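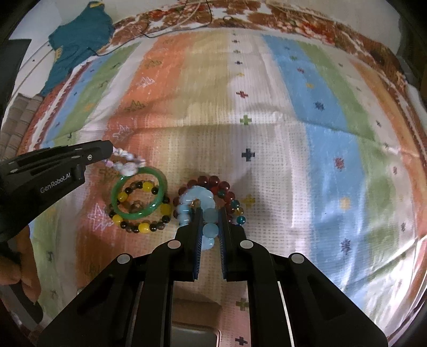
About us

Irnano supplies hand-held gripper kits on hire, and collects and checks recordings made with them. Our customers are teams who want to teach robots to handle ordinary things and who do not have the people or the space to gather the material themselves. We also hire out the kits on their own, with a day of training included, to customers who would sooner do the work in house.

The company was started by Sinéad Heffernan, who had spent several years fitting sorting machinery in parcel depots. The machines were good with boxes. They were poor with anything that hung, rolled or tangled, and those items ended up on a side bench to be done by hand. Irnano began as an attempt to record how people at that bench did it. The first kits were heavy and the finger pads wore out quickly. The ones we hire out now are lighter, and a worn pad can be changed at the table.

What we do

Most of our work is done at tables. An operator holds a gripper in each hand and carries out a set task, such as lifting a bracelet out of a group and putting it down somewhere else. The grippers stand in for the hands of the robot, so the operator has to manage with two fingers on each side and no thumb. The camera on the gripper records what is between the fingers and what lies beyond them.

Beaded jewelry is one of our regular subjects. Customers ask for it because it is awkward. A string of beads changes shape when it is picked up, round beads slip between the pads, and a clear bangle can be hard to make out against whatever is under it. We lay pieces close together or overlapping, as they would be in a drawer or on a market stall. We also use patterned cloths as well as plain ones. Stripes and printed marks are common in real homes and a robot that has only seen grey tabletops does badly with them.

Other subjects on our list at present are cutlery, folded clothes, keys, stationery and packaged food. If you need something that is not on the list, ask. We can usually source everyday items within a week, and customers may send their own.

Our services

Allier is our hire kit. It comes as a pair of grippers in a hard case with chargers, spare finger pads and a printed guide. The shortest hire is 2 weeks. We check each kit before it goes out and again when it comes back. Fair wear to the pads is included in the price. Damage to the linkages or the camera is charged at cost.

Jara is our recording service. You send us a list of tasks and objects and we carry out the work with our own operators. The smallest order is 100 recordings of one task. The largest we have delivered so far was 700, all of small household goods, and it was finished in August. Every recording is watched through by a second person before delivery. Recordings where the task was left unfinished are kept separate and marked, and customers can have them at no extra charge. Several have told us they are useful.

Kurkier is the delivery side. It covers sending kits out, collecting them, and getting finished recordings to you, either by secure download or on a drive. Collection is arranged when you book. Please keep the case, as the kits do not travel well in anything else.

How we work with customers

We start with a trial. You choose 2 tasks, we record a small number of each, and you look at the results before placing an order. The trial is charged, and the charge is taken off the price if you go ahead. It often leads to changes in the task list. A task written as "tidy the bracelets" can be done in many ways, and it is better to settle early whether they should be laid flat, hung up or put in a dish.

Once the wording is agreed we write it up as a one-page sheet for the operators. The sheet says where the task begins, where it ends and what counts as a drop. You get a copy. If you want it changed part way through an order we will do so, but recordings already made under the old sheet are still charged.

Our operators

Operators are paid by the hour and not by the recording, so there is no reason to hurry. New operators practise for three days before their work is used. They begin with blocks and cups and move on to soft and hanging items. Beads come last. Most people find the second hand harder to learn than the first.

We ask operators to take a break every hour. The grippers are not heavy but holding both up over a table is tiring for the wrists and shoulders. Work takes place in our own rooms or in operators' homes, where they have agreed to it and the table and lighting are suitable.

What we do not do

We do not build robots or train them, and we do not advise on which one to buy. We do not record children, and we do not record in shops or on the street. Glass, blades and anything hot are taken on only after a talk about safety, and we may say no.

Prices and bookings

Hire and recording prices are sent on request, as they depend on the tasks and the time of year. Quotes are held for thirty days. To book a kit or ask for a trial, use the form on the contact page and tell us which objects you have in mind. Questions about an order already under way should go to the person named on your task sheet.

Page last updated May 15, 2019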